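6 min read

4. Collecting demonstrations for the shape sorting task

This section covers the sorting task used in the Stundum study. It assumes both arms have been homed and calibrated as described in Section 3. If either arm has been unbolted or bumped hard enough to shift its base, go back and repeat the calibration before you record anything.

The study compares two ways of resetting the table between episodes. In the first, called fixed reset, the operator puts every part back on a printed layout. In the second, called open reset, the operator scatters the parts by hand and only checks a few rules. Policies trained on open reset data did better on layouts they had not seen, so open reset is now the default. Fixed reset is kept for evaluation only.

4.1 Before you start

1. Clear the wooden surface of everything except the task parts. Tools and spare fingers go on the desk.

2. Check that the gripper fingers on both arms close evenly. Replace a finger that is chipped at the point.

3. Run the cable check. Move each arm slowly through its full reach and watch the cable near the wrist. It should flex without catching on a joint.

4. Start the recorder and confirm that all streams show a live time stamp. The recorder is called Vengate in the menu. Older copies of the software list it under its former name, Mulder.

CAUTION: Keep your hands outside the frame rail while either arm is enabled. A hand may rest on the front rail only when the arms are in hold.

4.2 Setting out the parts

The set has three shapes: teardrops, square cups, and shallow dishes. All are printed in black. Color was left out on purpose, so that the policy has to work from outline and height.

5. Put the arms in hold from the recorder menu. Wait for the tone.

6. Place one teardrop and one square cup on the perforated shelf. These two start raised in every episode. The order does not matter.

7. Scatter the remaining parts over the wood. Turn the teardrops so that they do not all point the same way. Parts may sit close together, but do not stack them.

8. Leave space under each gripper so that it can come down without touching a part.

9. Compare your table with the one below. The positions will differ. What should match is the general spread, with parts in the middle and toward the front, and two on the shelf. 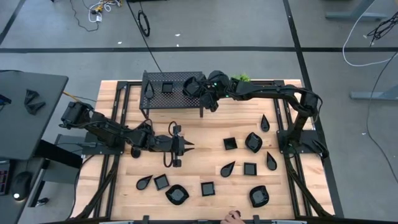 4.3 Recording an episode

10. Take your hands off the rail and enable both arms.

11. Press the left pedal to start. The episode counter goes up by one.

12. Sort by shape, beginning with the shelf. The right arm takes the parts on the shelf. Either arm may take the parts on the wood, and the choice is left to the operator.

13. If a part is dropped, pick it up and carry on. Do not restart. Recoveries are useful data and made up 417 of the 2,698 episodes in the training set.

14. Press the left pedal again when the last part has been released and both grippers are clear.

15. Mark the episode as clean, recovered, or failed. Failed episodes are stored but are not used for training.

NOTE: An episode in which a part leaves the table is always marked failed, even if the rest was sorted correctly.

4.4 Evaluation runs

Evaluation uses the printed layouts in the Wamanance folder. There are 596 runs in a full evaluation, and the same layouts are given to every policy. In the last full evaluation the open reset policy completed 408 of them. Most of the misses were dishes, which have a low rim and give the fingers little to hold. Josefien Prins and Luuk Claeys are testing a longer finger for this, and the part numbers will be added once they have settled on a length.

16. Load the policy and set the speed limit to half.

17. Lay out the parts from the printed sheet.

18. Start the run and leave the pedal alone. Use the stop button if an arm presses down on the shelf or reaches past the frame.

19. Score the run from the saved video. The person who laid out the parts should not score it.

Send corrections to this section to Mairéad Costello. Last revised 4 Mar 2024.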